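Does metal really feel colder than wood?

Touch a metal spoon, then a wooden one. The metal feels colder, doesn't it?

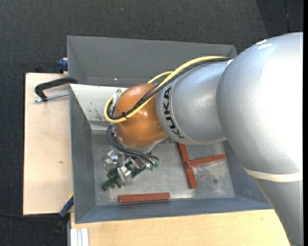
Lots of people will tell you metal is just a cold sort of stuff. I don't buy it, and you shouldn't either until you've checked.

Leave both spoons in the same room overnight, away from the window. In the morning, tape a thermometer to each one and wait 10 minutes. Margit Solberg's class tried it in December and got the same reading for both.

So why does your hand disagree? Your skin is warmer than the spoons. Metal carries heat away from your fingers quickly, and wood carries it slowly. Your skin notices how fast it is losing heat - it makes a pretty poor thermometer.

Now be suspicious of me, too. If metal were simply cold, it ought to melt an ice cube more slowly than wood does. Put one cube on a metal tray and one on a wooden board the same thickness. Write down your guess, then check every 3 minutes. Which colour pencil you use is up to you, but no rubbing out your guess afterwards.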